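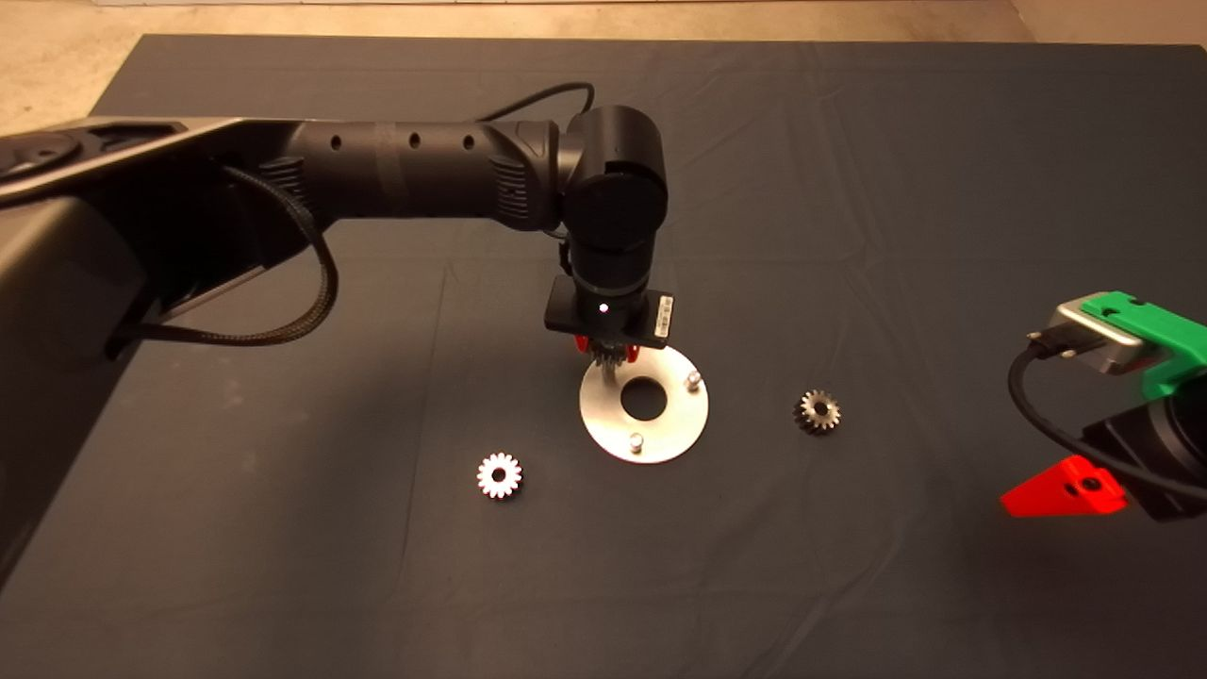 Two arms or one? Budget due in June

zpenner
Our budget has to be in by June and the boss wants a two-arm cell for the gear bench. Gendstead have quoted 61 thousand, with fingers and cameras but no training. The job is putting gears on pegs. I'm not convinced we need the second arm at all. Has anyone bought one of these and still used it a year on?

Trevor_O
We run a Gendstead pair. Arms are fine. What the quote leaves out is the fixture work, and we spent 6 weeks on that before a single part counted.

hkerr
Six weeks for a plate with pegs in it? Sounds like you had the wrong fixture.

Trevor_O
Sounds like you haven't done one. Tight bores are fussy. If the peg is a hair off, the gear jams.

solveig_d
I'd buy one arm and spend the rest on spare fingers and a decent camera. Banholm will sell you a single with the same gripper. You can add the other later.

hkerr
Disagree. Adding later cost us a new controller and a second safety check. Buy both or don't bother.

zpenner
Did you ask them for a trial on your own parts first? The sales video proves nothing to me.

hkerr
Yes, 2 days, and they moaned about it. Get it in writing.

Trevor_O
And ask who pays for the cables. Ours weren't covered.

zpenner
Right, asking for the trial and a one-arm price. Will post what they say.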